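Replica burger set

A replica burger set is a collection of imitation burger ingredients, usually supplied as separate layers, which can be stacked into something resembling lunch. Such sets are found in play kitchens, shop windows, catering courses and any other place where a burger is wanted but eating one would be a nuisance. They are sometimes grouped with toy food and sometimes with display food, the difference being mainly one of price.

Composition

The usual set has a bun in two halves, a patty, cheese, tomato and lettuce. Onion and gherkin appear in larger sets and are the first pieces to go missing. Sauce is seldom attempted. The few makers who have tried it have produced a flat disc in red or yellow, which most users take for a second and less successful tomato.

Cheese is almost always square and almost always orange, even in countries where the real article is neither. Lettuce is the piece on which makers spend their effort, as a flat green circle persuades only the very young. The ruffled leaf is now general, and it has the further merit of sticking out from under everything else, so that the finished burger can be seen to contain a vegetable.

History

Imitation food for restaurant windows is much older than the imitation burger, which had to wait for the burger to become respectable enough to copy. The early layered set best known to collectors was sold by Jelier, a toy and display firm in Skuvthorpe, which made a run of 3,000 in a plain card box. The patty was noticeably wider than the bun. Later boxes carried a line describing this as "generous".

Amrani, a rival supplier, brought out a set of six pieces with a softer lettuce and a bun that closed properly. Its trade catalogue gave the set the number 584, and older catering tutors still call any replica burger "a 584", to the confusion of younger ones. The museum of shop fittings at Dratutbridge keeps one of each and shows them side by side, every November, in a case otherwise given over to wax fruit.

Arrangement and storage

Left to themselves, replica ingredients end up in a heap in the bottom of a box. Where a set is in regular use, the pieces are commonly laid out beforehand, either flat on a tray or upright in holders.

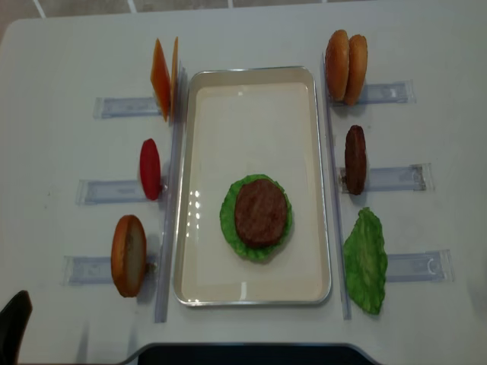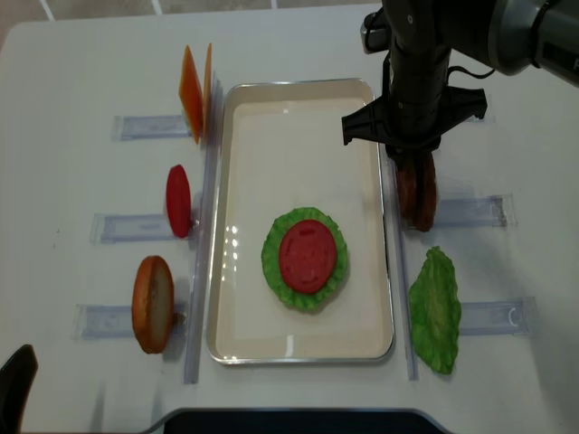

Upright storage has its followers and its critics. It takes up less of the table, and a piece on its edge can be gripped by both faces without scrabbling at it with a fingernail. The critics say that it makes dinner look like a filing system. Clear holders on either side of a central tray, with the cheese slices on edge at the upper left, leave the middle free for the stacking, and a half-built burger can sit there on its lettuce while the remaining layers wait their turn. Flat storage is simpler and needs no equipment beyond a table. It also needs more table than most people have.

Order of layers

The correct order of a burger has never been settled, and the replica has done nothing to help. Three schools are generally recognised.

The bun-first school begins with the lower half of the bun and works upwards, in line with ordinary practice in kitchens. Its burgers can be lifted in one piece, at least in principle.

The lettuce-first school puts the leaf straight down on the tray. What goes on it next is disputed: in the pictures above, the first has a patty resting on the lettuce and the second a slice of tomato. Purists object to both on the grounds that there is no bread underneath. Supporters reply that there is no beef in it either.

The third school, made up chiefly of children under five, starts with both halves of the bun and adds cheese to the outside.

Realism

Standards vary. A good patty has a rough surface and darker edges, while a poor one may be mistaken for a coaster and used as such. Tomato slices are often given small dents to suggest seeds. The bun is the most forgiving piece, real burger buns having already gone some way towards meeting the imitation.

Care

Most sets can be wiped with a damp cloth. The lettuce collects dust in its frills and should be rinsed and left to drain, much as real lettuce should, though with less urgency. Pieces kept on a sunny windowsill fade unevenly, cheese going first. Amrani sold replacement cheese separately for many years and is believed to have made more from it than from the burgers.

See also: Display food; Play kitchen; Wax fruit; Gherkin (replica)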